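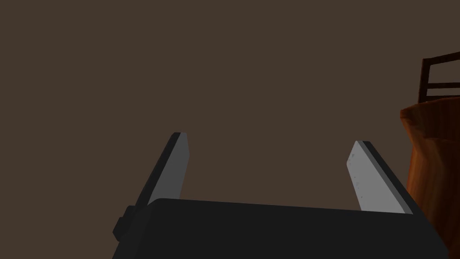
Figura 4.1. Pinza negra con los dedos muy abiertos, frente a una pared marrón oscuro.

Capítulo 4
El rincón de construcción: bloques, torres y derrumbes

18 veces compartido · 21 comentarios

Cuando empecé a trabajar con niños de tres años, yo pensaba que el rincón de los bloques era el sitio donde mandaba a los que ya habían terminado la ficha. Tal cual. Tardé un curso entero en sentarme en el suelo a mirar lo que pasaba allí, y cuando lo hice (una mañana de lluvia, con el patio cerrado) me quedé casi una hora sin levantarme. ¡Qué cantidad de cosas me había perdido!

En este capítulo quiero que hablemos de eso: de qué hacen los niños de dos a seis años con los bloques, de cómo preparar el espacio y de cuándo conviene que cerremos la boca, que es lo que a mí más me ha costado siempre.

4.1. Antes de construir, cargar

Los más pequeños no construyen. Llevan piezas de un lado a otro, las meten en una caja, vuelcan la caja y vuelta a empezar. Recuerdo que en la escuela Flitora, donde hice mis primeras prácticas, una compañera se desesperaba porque su grupo «no hacía nada» con el material nuevo. ¡Pero si no paraban! Estaban averiguando cuánto pesa un bloque largo, cuántos caben en los brazos y qué ruido hace cada uno al caer sobre la alfombra.

Después llegan las filas y las torres, a menudo casi a la vez. Las mismas piezas puestas una detrás de otra, o una encima de otra, repetidas hasta el aburrimiento (el nuestro, claro, porque ellos siguen encantados). Más adelante aparece el puente: dos bloques separados y un tercero que los une por arriba. Parece poca cosa, pero hay que calcular la distancia a ojo, y el primer intento suele acabar en el suelo. Yo procuro no acercar las piezas con la mano, aunque me muera de ganas.

4.2. Cuánto material hace falta

Más del que solemos poner. Con pocas piezas, el juego se convierte en una discusión sobre quién tiene las largas. En el proyecto Drolero, del que iré hablando a lo largo del libro, juntamos casi 1.000 bloques entre todas las aulas y los fuimos rotando, y en un grupo de 18 niños la diferencia se notaba muchísimo. Si vuestro presupuesto es pequeño, compartid con el aula de al lado y pasaos el lote completo cada quince días, que funciona mejor que repartirlo en montoncitos.

El suelo, liso o con una alfombra de pelo muy corto. Las estanterías, bajas y abiertas, con la silueta de cada pieza dibujada en la balda. Y lejos de la puerta, por favor, que no hay torre que sobreviva a la hora de salir al patio.

4.3. Qué decimos mientras juegan

Mi frase de siempre era «¡qué bonito!», y la soltaba sin mirar. Ahora intento decir algo de lo que veo: «has puesto las dos cortas debajo de la larga». A veces me contestan con una explicación larguísima sobre un garaje para dragones, y a veces ni levantan la cabeza. Las dos respuestas me valen.

Para ir pensando antes de seguir: recordad la última construcción que visteis caer en vuestra aula. ¿Quién habló primero, el niño o vosotros?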